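会社案内

Wolo木工室について

Wolo木工室は、木の天板とテーブルの製作、そして古いテーブルの手入れを行う工房です。本社と工房はジレヴェック(Jireveck)にあり、ショールームを兼ねた受付をクロンポート(Kullonport)の港通りに置いています。家庭で使う食卓のほか、学習塾の机、手芸教室の作業台、小さな会社の打ち合わせ用テーブルなどを手がけています。椅子と収納家具は製作していません。

沿革

前身は、クロンポートで船の内装材を扱っていた材木店Khuranaです。材木店の看板には創業年として1718と彫られており、この看板は今も受付の奥に掛けてあります。材木の小売をやめたあと、残った製材機と乾燥小屋を引き継いで工房を開きました。「Wolo」は乾燥小屋のあった坂の古い呼び名です。

開業した当初は注文のほとんどが天板だけの交換でした。脚はまだ使えるのに板が反ってしまった、引っ越し先に合わせて幅を詰めたい、といった相談です。現在は新しいテーブルの製作がやや多くなりましたが、天板だけの注文も引き続き受けています。

工房の仕事

製作は、採寸、木取り、はぎ合わせ、削り、仕上げの順に進みます。木取りの前に、使う板を一度すべて床に並べ、木目の向きと色の差を見ます。色の濃い板と淡い板をどう配置するかは、お客様に見ていただいてから決めています。遠方の方には板の見本をお送りします。

仕上げは植物油とウレタン塗装の2種類です。油仕上げは木の手ざわりが残り、傷がついても部分的に直せますが、輪じみがつきやすく、定期的な塗り直しが必要です。ウレタン塗装は水や汚れに強く、教室や店舗ではこちらを選ばれる方が多くなっています。塗装後の部分補修は難しく、全面を研いで塗り直すことになります。

納品の際は、設置場所で脚の高さを調整し、がたつきを確かめてからお渡しします。床が傾いている建物では、脚の先に薄い革を貼って合わせます。革は消耗品ですので、予備を一組お付けしています。

作業台と敷き板

クロンポート周辺の教室や事務所からは、食卓と同じくらいの数で作業台のご相談があります。作業台は天板の上に直接物を置くより、ひと回り小さい敷き板をのせて使うほうが長持ちします。敷き板は無地の淡い色をおすすめしています。細かい部品や糸くずが見つけやすく、汚れたときにそこだけ取り替えられます。

敷き板の大きさは、天板の四辺に木の部分が残るくらいが使いやすい寸法です。端まで覆ってしまうと、板を持ち上げるときに指がかかりません。置く位置を決めておきたい場合は、天板に細い線で囲みを付けておくと、掃除のあとも同じところに戻せます。電源タップは手前を避け、奥の角に寄せておくと作業の邪魔になりません。
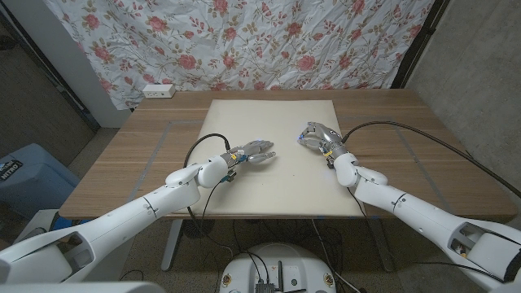 木目の天板と淡い色の敷き板

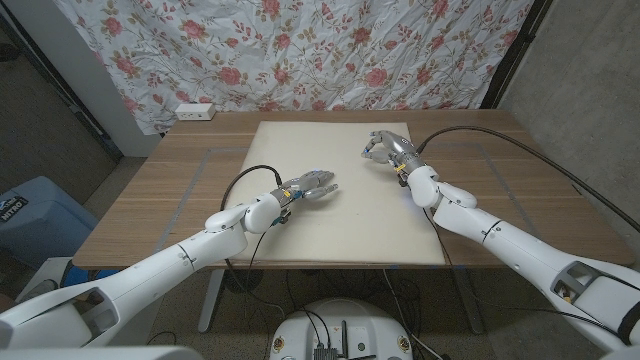 敷き板をのせたままにしておくと、天板の色にむらが出ませんか。

長く置いたままにすると、光の当たる部分と隠れた部分とで色の差が出ます。木の種類によって、日に当たると濃くなるものと淡くなるものがあり、クルミは後者です。月に一度ほど敷き板を外し、天板全体を乾いた布で拭いてから半日そのままにしてください。すでに差が出ている場合も、敷き板を外して数か月使ううちに目立たなくなることがあります。急ぐときは工房で表面を研ぎ直します。

手入れと修理

当工房で製作したテーブルは、納品から5年間、反りと接合部のゆるみを無償で直します。輪じみ、焦げ、刃物の傷は有償ですが、先に費用をお伝えしてから作業に入ります。他社で作られたテーブルの修理も、無垢材であればお受けできます。表面が化粧材のものは、研ぐと下地が出てしまうためお断りしています。

修理でお預かりする期間は、仕上げの種類と傷の深さによって変わります。梅雨の時期は塗料の乾きが遅いため、6月のお預かりは通常より長くなります。代わりのテーブルの貸し出しもありますが、台数が限られていますので、受付時にお申し出ください。

油仕上げの手入れについては、毎年5月に受付の一角で講習を開いています。布の持ち方、油の量、拭き取るまでの待ち時間を、端材を使って練習していただきます。参加費は材料代のみで、使った端材はお持ち帰りになれます。他社のテーブルをお使いの方も参加できます。

材料について

材料は、ジレヴェック近郊の製材所から丸太を挽いた状態で仕入れ、乾燥小屋で寝かせてから使います。小屋に積んである板はほぼ100枚で、樹種はクルミ、ナラ、クリが中心です。節や小さな割れのある板も捨てずに取ってあり、気にされない方には割安でお分けしています。節のまわりは埋め木か樹脂で平らにします。

端材は長さごとに分け、受付で販売しています。棚板や鍋敷きにちょうどよい大きさのものが多く、学校の工作用にまとめてお求めになる場合は事前にご連絡ください。かんな屑は近くの養鶏場に引き取ってもらっています。

ご相談の流れ

最初のご相談は受付または電話で承ります。置き場所の寸法と、出入口および階段の幅を控えておいていただくと話が早く進みます。天板の交換をご希望の場合は、脚と天板のつなぎ目が分かる写真もお持ちください。見積もりは無料です。

工房の見学は午後2時からで、予約が必要です。機械が動いている時間は加工場の中に入れませんので、通路側からご覧いただきます。駐車場は5台分あります。坂の途中で道が狭くなるため、大きな車でお越しの方は川沿いの道をご利用ください。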